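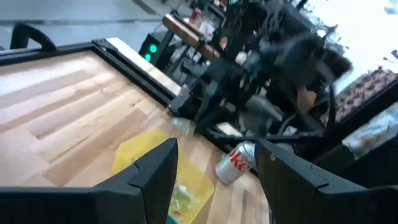 In praise of the table nobody has cleared yet

My aunt held that a table should be wiped the moment the last person put down a fork, and for most of my life I did as she did. I would be up and stacking while somebody was still chewing. It took a summer of long lunches with my friend Senan Sheehan, who clears a table at the pace other people paint a fence, to make me wonder what the hurry was.

A wooden top with a drinks can lying on its side, a little clear bottle over by the edge, a yellow tray with something green and crumpled in it: I find I rather like the look of that now. I wouldn't want it for a week, mind you, and I'm no friend of flies. But half an hour? Let it sit. The talk at Senan's is always best when the plates have been pushed back and someone has started on the story about the ferry at Rerkville, which gets longer each June and which I would hate to miss for the sake of a dishcloth.

Vy Nghiêm, who has three boys and therefore a right to an opinion, tells me this is all very well for people without children. She likes everything on a tray, so that one trip to the sink does the lot, and I will admit that a plastic tray is a fine thing and far too often left in the cupboard (mine lived behind the roasting tins for 11 years). Cans to the recycling, leaves to the compost, tray under the tap, and you're back in your chair before the kettle has boiled.

So I do clear up, in the end, and I still wipe along the grain as my aunt taught me. I just sit down for a bit first, and have another cup of tea.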